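Koen Van Beek Knows Where Your Grandmother's Carol Came From

I was 16 minutes late to meet Koen Van Beek, and he had used the time to eat my half of the almond cake. He was very nice about it. He pushed the plate across with a few crumbs on it and said, "I did save you the fork."

We were in the back room of the Vanhove, a bakery in Warnulville that closes its kitchen at two and lets people sit on till four if they look settled. Koen looked extremely settled. He had a coat over one chair, a bag on another, and three folders spread out over a table meant for two. It was January, the week when everybody is sick of Christmas music, and I had come to talk to him about Christmas music for an entire afternoon.

If you don't know the name, you may know the book, or at least the blue cover. It's called Plenent, after the hill village where he found the first of his songs, and it collects the carols that never made it onto the radio. These are local tunes. One town has a version of a song, the next town has the same words with a different melody, and a third has the melody but sings it at funerals. Koen has been chasing them for most of his adult life, on weekends and vacations mostly, because he was a high school math teacher until he retired.

"People think I must have been a music teacher," he said. "I can't even play the piano. I can play the recorder, and my wife has asked me to stop telling people that."

So how does a math teacher end up with 3397 songs in his spare bedroom? (That's the number on the last index card. He checked for me on his phone, where he keeps a photo of it.)

"I was stuck," he said. "My car broke down outside Plenent two days before Christmas. The garage man said Friday at the earliest, so I stayed with his aunt. And on the second night some people came to the door and sang, and I knew the words! I'd known them since I was a kid. But the tune was completely wrong. I stood there on the step trying to sing along, and I kept crashing into them. It drove me crazy."

He asked the aunt where the tune came from. She told him it was the tune, and where had he gotten his?

He told me this story with a lot of arm movement, and the woman at the next table moved her coffee.

What he did next was, I think, what makes him different from the rest of us, who would have gone home and told it at dinner once or twice. He went back the following winter with a tape recorder. He went to the next village over, and then the one after that. He was in his twenties and had no training at all, and he says the early tapes are terrible. On one of them you can hear him eating soup.

"I didn't know you had to ask a person to start again," he said. "I thought it would be rude. So if a truck went by, well, then the song has a truck in it. There's a lullaby from up near the dam where the truck comes in at exactly the right moment, and I'm sorry, but I can't hear it any other way now."

I asked if people were happy to sing for him. I'd pictured a lot of warm kitchens.

"Some kitchens," he said. "A lot of hallways. You have to remember, a man turns up with a machine and says, would you please sing me a Christmas song, and it's the middle of July. I only had the summers, you see. School was out. So I was asking people for snow songs when they were trying to get the hay in."

He had doors closed on him. He had a dog set on him once, though he says it was an old dog and its heart wasn't in it. One man sang him all eleven verses of something and then, when the tape had run out, told him he'd made up the last six to see how long Koen would sit there.

"And did you keep them?"

"Of course I kept them! They were good. They're in the book, with a note."

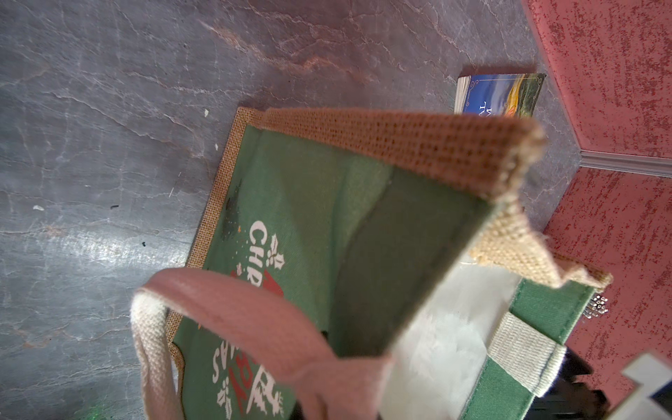
The notes are my favorite thing in the book, to be fair to the songs. They are short and a little grumpy and you could read them on their own. Next to one carol he writes that the singer refused to give her name but did give him a jar of plums. Next to another, that he was told it was very old, and that it mentions a bus.

I wanted to know about that, the question of what's old. Koen gets letters from people who are sure their family carol goes back to the Middle Ages, and he has to write back.

"I used to tell them flat out," he said. "Dear so-and-so, your song is from a soap advertisement. And I'd get such sad replies. So now I tell them what I can find and I let them decide. If your family has sung it for sixty years, then it's a family song, and I don't care much who was selling soap."

He has a whole theory about how the songs travel, and I'll try to do it justice, though I was writing fast and there was butter on my notebook. He thinks most carols moved with work. People went over the hills for the harvest or the sawmill, or to be somebody's maid, and they heard the tune in one place and carried it home with holes in it. Then they filled the holes. He says you can tell which parts were forgotten because they're always the second half of the second verse. Always! He's checked this on hundreds of songs. The first verse stays solid, the chorus stays solid, and then in the second verse it all goes to mush and somebody's put in a donkey.

"Why a donkey?"

"It fits almost any tune," he said, and sang me three examples, quietly, beating time on the folder with his fork.

This is where Shengli Duan comes into it. She's the reason the book exists, and Koen brought her up so many times that I ended up calling her the next morning. She runs a two-room press called Tundus, which puts out four or five titles a year, and before that she sang alto in a choir that Koen's neighbor belonged to. The neighbor dragged her up to see the spare bedroom.

"I thought it would be ten minutes," she told me on the phone. "I missed my train, and then I missed the one after it. He had these cards in shoe boxes, and every card led to another card. I'd say, what's this one, and he'd say, oh, that's the same as the one from the ferry, only sad. He had it all in his head. It scared me a little, to think it was only in his head."

She offered to print 500 copies. He told her that was far too many and that she'd lose her money. They argued about it for most of a year. He wanted every song in, she wanted a book a person could lift, and they fought it out card by card at her kitchen table until they had it down to a couple hundred.

"He cried about one," Shengli said. "I won't say which. I put it back in."

The first printing was gone before New Year's. They've since sold some 3000, which I realize won't impress anybody who sells thrillers, but this is a book of sheet music with footnotes about plums. Choirs have picked it up. So have a few schools, and Koen has been invited to hear children sing things he last heard from a woman in her nineties through a half-open door.

I asked him what that was like, and for the first time all afternoon he didn't have an answer ready. He straightened the folders. He looked around for more cake.

"They sing it too fast," he said in the end. "She sang it very slowly. But I've wondered about that since, you know, because she was ninety-one. Maybe she sang it fast when she was ten. Maybe I wrote down her age and thought it was the song."

He's changed the tempo mark in the new printing. It used to say "slow," and now it says "as you like."

We talked for a while about what he listens to himself in December, and I was hoping for something snobbish. No such luck. He loves all of it. He loves the big shiny department store songs with the sleigh bells, he knows every word, and his wife starts them on the first of the month, at breakfast. He has no patience for people who complain.

"It's four weeks," he said. "You can be cheerful for four weeks. And somebody is going to come along in a hundred years and collect those, too, from some old lady who has the second verse wrong."

"With a donkey in it."

"With a donkey in it, yes!"

He isn't driving much these days, so the summers of knocking on doors are over. People send him recordings from their phones instead. He likes how clear they are, and he misses the trucks. There's a second book on the way, New Year's songs this time, and Shengli has already told him how many pages he gets. He's already over.

The bakery had started putting chairs up by then. Koen packed the folders into his bag, then took one out again because he'd remembered something he wanted to show me - a card from that very first winter, in pencil, with the tune he'd heard on the aunt's doorstep. He'd drawn the staff lines by hand and run out of room, so the last few notes go up the side.

I asked him which version he sings now, the Plenent one or the one he grew up with.

"Oh, mine," he said. "Theirs is much prettier. But I start theirs and by the second line I'm back in mine. I've been trying to learn it for forty years."

He put on his coat and paid for the cake, both halves, and sang it to me on the way to the bus stop. He was right about the second line.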